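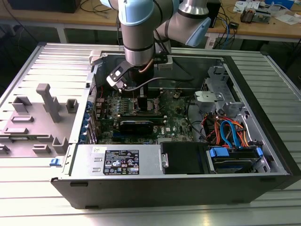

Open computer tower with Dell motherboard

Ponce Community Kitchen – Recipe Group
Minutes, September 2022

Present: Mutua Ndung'u (chair), Aslı Saraç, Caroline Kimaro
Apologies: Bakari Lukumay

1. The April minutes were approved.
2. Ms. Saraç presented the baked bean recipe. The group agreed to reduce the brown sugar and to cover the dish for the first hour.
3. An order of 300 foil pans was approved – Ms. Kimaro to place it.

The meeting was adjourned.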